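4.2. Le repas du soir et l'hypoglycémie nocturne : ce que racontent les carnets

Nous en venons maintenant à la partie de l'étude qui nous a, il faut bien l'avouer, le plus occupés, et sur laquelle les participants eux-mêmes avaient le plus envie de parler. Les adultes suivis dans le volet Grundden vivent tous avec un diabète de type 1 et tiennent depuis des années, parfois depuis l'enfance, un carnet où se mêlent glycémies, doses d'insuline, menus et petites remarques personnelles (« anniversaire de ma sœur, deux parts de gâteau », « marché trop longtemps, très fatiguée »). Nous avons choisi de lire ces remarques avec autant de soin que les chiffres, et nous ne l'avons pas regretté.

Le corpus retenu comprend 485 nuits, recueillies auprès de 24 participants entre l'automne et le mois de février. Une nuit était incluse lorsque le carnet indiquait l'heure du dîner, la dose d'insuline rapide et une glycémie au coucher. Les nuits suivant un changement d'insuline basale ont été écartées, de même que celles où le participant signalait de la fièvre. La relecture a été assurée séparément par les deux codeurs, O. Kokkonen et B. Griffiths, qui se sont ensuite retrouvés pour discuter, longuement et toujours dans la bonne humeur, des passages sur lesquels leurs lectures divergeaient.

Ce qui frappe d'abord, c'est la place que tient l'activité physique de fin d'après-midi. Les participants l'associent volontiers à un malaise immédiat, pendant l'effort ou juste après, et beaucoup moins à ce qui peut survenir six ou huit heures plus tard, alors que les muscles continuent de reconstituer leurs réserves de glycogène. Plusieurs carnets décrivent ainsi des réveils en sueur, des maux de tête au matin ou des rêves agités sans jamais les rapprocher de la séance de natation de la veille. Une participante, à qui nous avons relu ses propres pages, s'est exclamée qu'elle avait « tout sous les yeux depuis le début » !

L'alcool pris au dîner revient lui aussi régulièrement, avec la même difficulté à relier la cause et l'effet, le foie libérant moins de glucose pendant qu'il élimine l'alcool. Nous avons été touchés, enfin, par le nombre de remarques où affleure la crainte de la nuit : on mange un peu plus que de raison, on réduit la dose au jugé, on se couche volontairement avec une glycémie haute pour être tranquille. Cette prudence se comprend très bien, et elle mérite d'être abordée en consultation avec douceur.

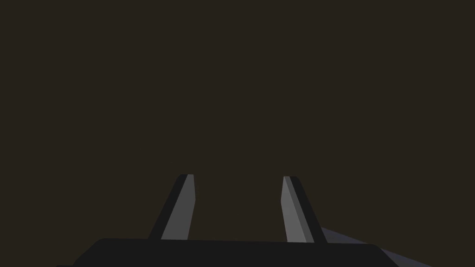 Figure 3. Rendu de simulation : pince à mors parallèles sur fond brun olive foncé.

Que faire lorsqu'on se réveille la nuit avec les signes d'une hypoglycémie ?

Prendre sans attendre une quinzaine de grammes de sucre d'action rapide, contrôler la glycémie un quart d'heure plus tard et recommencer si elle reste inférieure à 70 mg/dL, puis compléter au besoin par une petite collation. Une personne inconsciente ne doit rien recevoir par la bouche : l'entourage appelle les secours et administre du glucagon s'il en dispose et sait l'utiliser.

Ces consignes étaient connues de presque tous nos participants, mais les carnets montrent qu'à trois heures du matin, à moitié endormi, on contrôle rarement une seconde fois. La section suivante examine ces épisodes un à un, en distinguant ceux qui ont été notés sur le moment de ceux qui ont été reconstitués au petit déjeuner.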